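朝の一杯係

キルスティンの店の二階に越してきて最初に覚えたのは、階段の七段目がきしむことと、コーヒーは自分で淹れるものだということだった。

「一階のは売り物だからね」とキルスティン・ドラモンドは言った。「二階の人は二階の機械で飲むの。豆はいらない、カプセルを一個入れてボタンを押すだけ。リノが教えてくれるよ」

リノ・パーチェは私の向かいの部屋に住んでいて、レムホルムの修理工房で働いている。年は私より十ほど上で、髪はいつも寝ぐせのまま、そして朝がとんでもなく得意だった。六時にはもう共同の台所にいて、鼻歌まじりに窓を開けている。窓の下は運河で、六月の水は青くさくて、少しだけ甘い匂いがした。

「おはよう、パウラ! 今日は君が朝の一杯係だ」

「なんですか、それ」

「その日いちばんに台所へ来た人間が、ほかの全員のぶんも淹れる。つまり俺だ。でも俺は毎日やってるから、今日は君に譲る。光栄に思ってくれ」

光栄かどうかはともかく、私はその黒い小さな機械の前に立った。背の低い、丸っこい頭をしたやつで、蓋の前に銀色の帯がぐるりと回っている。なんだか機嫌のいい番犬みたいで、私はひと目で好きになってしまった。前に住んでいた町では、コーヒーといえば駅の売店の紙コップだったのだ。薄くて、熱くて、飲み終わるころには舌がひりひりしていた。

「まず水。後ろのタンクだ。けちるなよ」とリノ。

私は水を入れた。ちょっとこぼした。リノは見なかったことにしてくれた。

「次にカプセル。缶の中から好きなのを選べ。金色はアメデオのだから触るな。あの人は本当に怒る」

アメデオ・モンティは三階のいちばん広い部屋の住人で、私はまだ足音しか知らなかった。ゆっくりした、重たい、スリッパの音。元は船の料理人だったそうで、厨房の話になると二時間は止まらないという。私は赤いカプセルを選んだ。名前も読まずに、ただ赤がきれいだったから。

「蓋を閉める。カチッというまで。そう、それで上のボタンだ。小さいほうがエスプレッソ、大きいほうがルンゴ。迷ったら小さいほう」

台所のテーブルはリノが工房からもらってきた板で作ったもので、明るい砂色をしていて、よく見ると細かい木のかけらがびっしり詰まっている。朝の光が当たると、それがひとつひとつ違う色に見えるのだ。私は押す前に、つい指で板をなでてしまった。

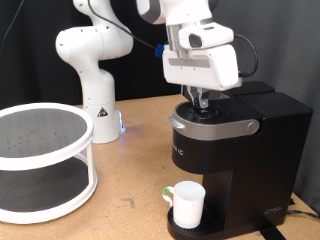

小さいほうのボタンを押した。機械がうなった。びっくりするくらい大きな音で、私は半歩下がり、リノは腹を抱えて笑った。それから細い茶色の糸がカップに落ちはじめて、台所じゅうがいきなりコーヒーの匂いになった。すごい! たったこれだけのことで、部屋の広さまで変わったみたいだった。泡は蜂蜜の色をしていて、カップのふちにぴったり寄り添っている。

「うまくいきました」

「機械がな」とリノは言った。「でも押したのは君だ」

一杯目はリノに渡した。二杯目は夜勤明けのベネデッタ・コスタに。彼女は病院の服の上にカーディガンをはおったまま入ってきて、何も言わずに椅子に座り、両手でカップを包んで、目を閉じた。しばらくして片目だけ開けた。

「新しい人?」

「パウラです。昨日から」

「パウラ。砂糖は二つ覚えておいて」

それでまた目を閉じた。私はうれしくて、砂糖の瓶を戸棚のいちばん手前に移した。次の朝も、その次の朝もすぐ出せるように。

三杯目を淹れているとき、例の足音が階段を下りてきた。七段目がきしんだ。リノが眉を上げて私を見た。私はとっさに缶のふたを開け、金色のカプセルをひとつ取り出して、手のひらに載せて待った。触るなと言われていたのに。

アメデオは思っていたよりずっと小柄で、眉毛だけが立派だった。戸口で立ち止まり、私の手を見て、機械を見て、もう一度私の手を見た。

「それは私のだ」

「はい。淹れてもいいですか」

長い沈黙があった。ベネデッタが目を開けた。リノは窓のほうを向いたが、肩が揺れているのがわかった。

「カップを温めてからだ」とアメデオは言った。「湯だけ先に出す。捨てる。それから本番。船ではな、嵐の日だってそうした」

「毎回ですか」

「毎回だ。四〇〇人乗っている船でもだ」

言われたとおりに、カプセルを入れずに湯だけ出した。白い湯気が上がって、カップを持つ指先がじんわりした。その湯を流しに捨てて、金色のカプセルを入れ、蓋を閉める。カチッ。もう音には驚かなかった。むしろ待ち遠しいくらいだった。

アメデオは立ったまま飲んだ。ひと口、それから、ふた口。そして椅子を引いて腰を下ろし、ジェノヴァの市場で買ったいわしの話を始めた。いわしの話は途中でスープの話になり、スープは副船長の結婚式になり、花嫁の父親が甲板から帽子を落としたところで、ベネデッタがテーブルに突っ伏して笑いだした。夜勤明けなのに、涙が出るまで笑っていた。

私は自分のぶんをまだ淹れていないことに気がついた。運河を荷船が通っていく。一階からはキルスティンが店のシャッターを上げる音がして、焼きたてのパンの匂いまで上がってきた。なんという朝だろう! 私はカップを湯で温めて、捨てて、赤いカプセルを入れた。

「パウラ」とリノが言った。「明日も君がやるか?」

「六時ですよね」

「五時五十分だ。俺に勝つ気なら」

アメデオの話はまだ続いていて、帽子は海に浮かんだまま、マルセイユのほうへ流れていくところだった。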